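Section 4 -- Préparation et pliage des vêtements à bandes contrastées

4.1 Objet

La présente section décrit la mise en place du plan de pliage Maurya et le traitement des vêtements de sport souples : maillots, shorts, hauts à bordure. Elle complète la section 3 (montage du piètement Iltow) et suppose que le plateau est déjà fixé et de niveau.

4.2 Mise en place du revêtement

1. Dérouler le revêtement textile sur le plateau, face lisse vers le bas. Laisser reposer 8 minutes.
2. Aligner le bord arrière du revêtement sur celui du plateau.
3. Chasser les plis du centre vers les bords, à la main. Ne pas utiliser de raclette.
4. Fixer les attaches Genalitz sous le plateau, en commençant par l'arrière.
5. Vérifier la tension : un pli pincé entre deux doigts doit disparaître dès qu'il est relâché.

Note : le revêtement gris peut présenter de légères variations de teinte. Elles n'ont aucune incidence sur l'adhérence.

Attention : ne jamais repasser directement sur le revêtement. Température maximale admise : 115 °C, avec pattemouille.

4.3 Préparation des pièces

Les vêtements doivent être secs et à température ambiante. Une pièce encore humide marque au pli et peut déteindre sur les bandes claires.

1. Vider les poches, fermer les glissières, rentrer les cordons.
2. Déposer une pièce de chaque côté du plateau. Conserver une zone libre au centre : c'est là que s'effectue le pliage.
3. Limiter la charge à 500 g par côté.
4. Repérer la ceinture ou la bordure de chaque pièce. Elle sert de référence pour tous les plis suivants.

Attention : séparer les rouges vifs des textiles blancs lors du premier lavage. Les bandes blanches cousues sur un fond rouge sont les plus exposées au dégorgement.

4.4 Pliage d'un short

1. Amener le short au centre, ceinture vers l'arrière.
2. Lisser les deux jambes à plat, coutures latérales superposées.
3. Rabattre une jambe sur l'autre.
4. Rentrer la pointe d'entrejambe -- elle dépasse presque toujours -- puis replier le bas vers la ceinture.
5. Contrôler la largeur obtenue : 21 cm pour les casiers Skeleo. Reprendre à l'étape 3 en cas d'écart.

Note : la ceinture élastique a tendance à se retourner à son extrémité. La remettre à plat avant le dernier pli.

4.5 Pliage d'une pièce à bordure ou à motif imprimé

1. Ouvrir complètement la pièce et retrouver le sens du tissu.
2. Placer le motif imprimé face au revêtement.
3. Suivre la bordure avec le plat de la main, sans tirer. Une bordure étirée reste ondulée.
4. Replier les côtés vers le milieu, puis le bas vers le haut.
5. Éviter tout pli franc dans l'impression. Si le format du casier l'impose, intercaler une feuille de papier de soie.

4.6 Position de départ

Avant de commencer le pliage, comparer la disposition des pièces avec les vues ci-après. Le centre du plateau doit rester dégagé de tout textile.
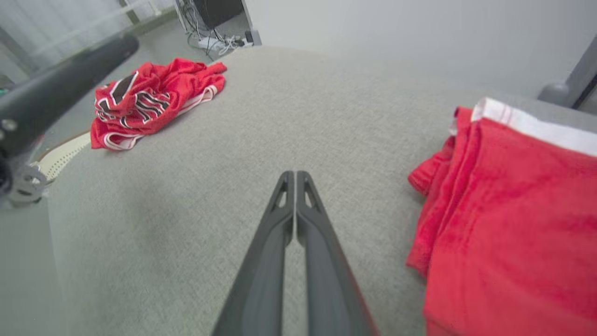
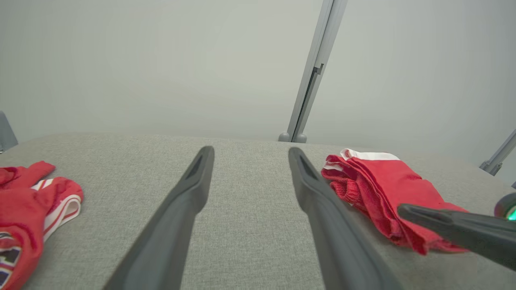 Fig. 4-1 et 4-2 -- Textiles rouges répartis de part et d'autre du plan gris.

4.7 Rangement

Déposer les pièces pliées dans le casier, ceinture ou bordure vers l'avant. Ne pas comprimer la pile. Pour l'entretien du revêtement, se reporter à la section 6.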